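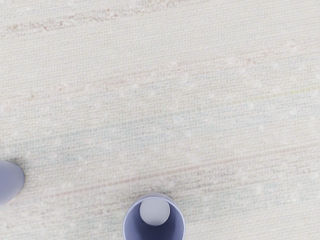 How early should we switch on the projector before a screening?

Give it a good 40 minutes. The lamp needs time to settle, and you'll want a quiet stretch to run the trailer reel before the doors open.

Section 3: Setting Up Your Clullo Projector for Film Night

Welcome back! If you've worked through Section 2, your Clullo is out of its case and the stand is locked, so the heavy lifting is over. What's left is the pleasant part – getting a movie up on the screen and making it look and sound the way the people who made it hoped it would.

1. Set the stand so the lens faces the middle of the screen. A little off to one side is fine (we'll straighten the picture in step 5), but try to get close.

2. Plug the power cord into the wall first and the projector second. Wait for the green light by the lens to stop blinking.

3. Connect your player to the port marked FILM. The port marked AUX works too, but it won't pass along surround sound.

CAUTION: Never look into the lens while the lamp is on, and please keep younger moviegoers away from the front of the stand.

4. Press MENU and choose Screen Shape. Pick Wide for most newer features and Classic for older ones. If the actors look oddly tall and thin, you've picked the wrong one, so just go back and try the other.

5. Turn the focus ring slowly until the test letters are crisp, then use the arrow keys to square up the corners. Take your time here. A soft picture is tiring to watch over a whole feature.

6. Open Sound and set the volume to 9 while the room is empty. A full house soaks up a surprising amount of sound, and you can nudge it up once everyone is seated.

7. Load your trailer reel and let it play all the way through. Listen for dialogue that trails behind the lips. If it does, open Sound Delay and move it one notch at a time.

Note: Owners of the Lunberg speaker bar should turn off the built-in speakers before step 6. Leaving both running gives voices a hollow echo – a bit like watching a movie in a stairwell.

If the screen shows code 767, the projector has lost its connection to the player. Switch both off, wait three minutes, and start again from step 2. Should the code come back, contact the Forkville service desk and have your serial number handy.

CAUTION: After the credits, let the fan stop by itself before you unplug anything.

Subtitles and language tracks are covered in Section 4.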